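# The Hand That Feeds on Tissues

The arm at Drendiswood is called Kwan, and it has been called that for so long that the man who named it has left and taken the explanation with him. It lives in a former carpet showroom on the Hamgate road, up a flight of stairs that the delivery drivers discuss among themselves. Its job is to tidy. It is presented with the sort of rubbish that settles on any family table by four in the afternoon, and it picks things up and puts them somewhere else, all day, with the patience of a butler and rather less of the conversation.

Looking after it is the work of Cristian Agudelo, who trained on lift motors and still talks about the arm as if people might be stuck inside it. He arrives before eight. He hangs up his coat, puts the kettle on, and takes hold of the gripper between finger and thumb, giving it the sort of waggle a vet gives a suspect tooth.

"If it clicks, I don't sit down," he says.

It clicked on the morning I came, so he didn't sit down.

The gripper is a set of flat black plates pinned together so that when one moves, the rest are obliged to follow. There is no soft padding or rubber palm to speak of. Every joint has a fastener through it, and every fastener would like, given time and vibration, to be somewhere else. Agudelo's theory of maintenance is that a machine is a slow argument between screws and the floor. He checks them each morning in the same order, working from the hub outwards, with a short hex key he has ground down himself and will not lend. Too loose and the fingers wander; too tight and the linkage binds halfway, and Kwan stands there with its hand half open like a man who has forgotten what he came into the kitchen for.

The click was a pin on the outer link. Out it came, was wiped, frowned at, given a smear of threadlocker and put back. The whole business took less time than the tea. Then came the waiting, as the threadlocker must be left to cure, and during the waiting I was told about September.

September was the month of the new fingers. The old pair had come from Ikard, a small machine shop two streets away, and had lasted well enough for everybody to forget that fingers wear out. When they finally did, Ikard made another pair to the same drawing, which would have been splendid had the drawing been the one the first pair was made from. These were longer by the thickness of a coin. Kwan, which knew exactly how long its fingers used to be, spent a morning stabbing the table. There is a row of little dents along the front edge to this day, and Agudelo polishes over them with the fondness some people keep for the pencil marks on a door frame.

He doesn't blame Ikard. He blames, in a general way, drawings. The remedy was to measure the new fingers, tell the arm the truth about them, and run it up and down over a block until the two of them agreed. It took three days. The arm was very good about it. 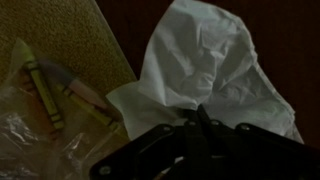

Testing is where the job stops looking like engineering and starts looking like a children's party after the children have gone. The standard morning check has three parts, and Agudelo sets it out himself: something hard, something that slides about, something with no proper shape. For the last of these he swears by a paper tissue. A tissue has no edges worth the name, it weighs next to nothing, and it will fold itself into any gap that a badly set pair of fingers leaves open. What he looks for is a good pinch low down, with the paper gathered between the fingertips and the rest standing up above them in a peak. A couple of crayons in a clear plastic bag can lie close by, with a corner of the tissue straying over towards them, and that suits him very well. A hand that has been set up properly should take the one and leave the other alone.

The bag has its own place in his affections, the place other people reserve for wasps. Clear plastic is miserable stuff for a camera. It shines where you don't want it to and vanishes where you do, and whatever is inside looks as though it might be had simply by reaching. For a week in the autumn Kwan went for the crayons as if the bag weren't there, and dragged the whole affair along behind it. The trouble was traced to the wrist camera, which had been put back a shade crooked after cleaning. Agudelo had cleaned it. He tells this story in the passive voice.

He now keeps a log, in a hardback book with a ribbon, and is proud of it in a way he would deny. After 1,000 grasps the fingers come off and are looked at under a lamp. After every 200 he wipes the tips with a cloth and a drop of alcohol, for wax. Crayon wax gets everywhere. It travels on to the fingertips, and from there on to whatever they hold next, and there was an entire Tuesday when each tissue went into the bin wearing a faint lilac smudge.

The log also records what he calls sulks, meaning any stop he can't explain. There have been 227 of them since the book was begun. Most turned out to be cable. The lead to the gripper runs down the outside of the arm and has to put up with every twist of the wrist, and he has tried clips, sleeves, tape and, in one desperate entry, a bootlace. The bootlace was the best of them. It was replaced on the advice of a visitor in a good suit, and the next sulk is dated the following afternoon.

I asked whether a new gripper altogether might not be simpler. He looked at me as though I had suggested a new child. The firm had priced one, he said, a handsome sealed thing with nothing on the outside to tighten. It would go back to the makers if it broke and return in over 60 days. His own can be stripped on a tea towel before lunch, and he knows where every part of it is, with the exception of a washer that went down between the floorboards in the first week and which he still mentions.

By eleven the threadlocker had cured to his satisfaction. He gave the hand its waggle again, with his head on one side, and there was no click. He set out a fresh tissue, pulled up a corner to make it awkward, and pressed the green button. Kwan came down, paused to think, and closed.

"Better," said Agudelo, and finally went to see about his tea, which had been stone cold for an hour and which he drank anyway, standing up.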